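Notebook, transcript bench: the Fester hearing audio

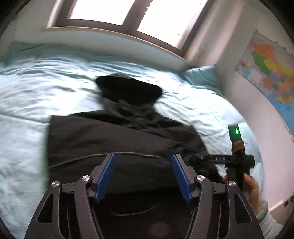 Brinau, July

Okay, back on the Fester recordings after lunch. This is the fraud trial, district court, the one where the defense says the second half of the audio is too muddy for the transcript to be relied on. We got the court's copy on a plain disk, 11 files, and I've only really lived inside the first four so far (my ears are toast).

File 3 is the bad one. Two microphones open at once, the witness's and the one on the clerk's desk, and somebody shuffles paper all the way through cross-examination. I ran Fovolon on the default setting first and it ate half the consonants, so don't do that! Dropping everything above 4,000 Hz was kinder to the voices but made "didn't" and "did" sound nearly the same, and in this case that's a pretty big deal. Took the filter off again and just listened slowly, which was dull but better.

Line 57 of the official transcript has the witness saying "I signed it for Mathias." I hear "I signed it with Mathias." Played it to Kalevi without showing him the page and he wrote down "with" too. Ville heard "for," but Ville had read the transcript already, so I'm putting his down as a separate note and not counting it either way. Next time nobody sees the page first, me included.

Other stuff: the exhibit number read out in file 4 is 1,944 and the transcript has it right. The time stamps drift, though. By the end of file 4 the written times run ahead of the audio, and I can't tell yet if that's a recess they trimmed or the recorder's clock. Kalevi Eskola is going to ask the court registry for the original log.

Ville Riihimäki wants a clean loop of line 57 for the report, no filtering, with a few seconds either side. I'll cut that first thing, then start file 5. Headphones with the cracked pad are the good ones, please leave them on my hook.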